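**Grornance releases Memesska 3, a schema-first message broker client for Java and Kotlin**

April – Grornance today made version 3 of Memesska generally available. The library generates typed publishers and subscribers from a shared schema file and checks compatibility at build time. Version 2, introduced in 2023, performed the same check at startup.

The release closes 172 tracked issues. The wire format is unchanged, so version 2 and version 3 clients can share a topic during migration. The default batch limit rises to 3000 messages and can be overridden per subscriber.
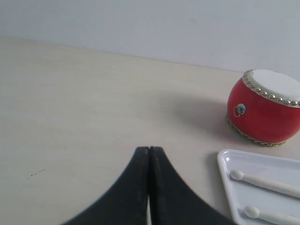 Gebretsadik, whose team ran the release candidate against its order pipeline, reported that the build-time check flagged two incompatible fields that had passed review. The team asked for clearer error text, and the final release now prints the schema path and line number.

Other changes:

- Retry policies are declared in the schema file and apply to all generated subscribers.
- The Gradle plugin supports the configuration cache.
- XML payloads are deprecated – existing code compiles with a warning. 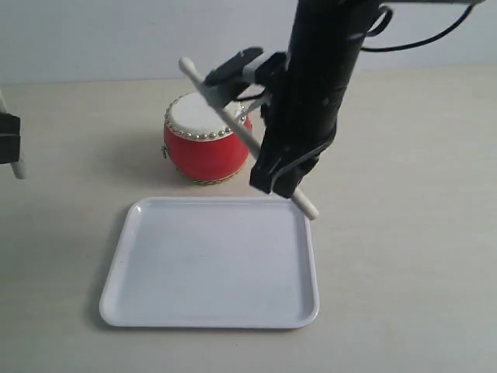
## Availability and support

Memesska 3 requires Java 17 or later. Artifacts are published to the Grornance package repository, together with a migration guide. Jendance, the hosted schema registry, accepts version 3 schemas on all plans. Version 2 will receive security fixes only. Existing support contracts carry over without a new license key.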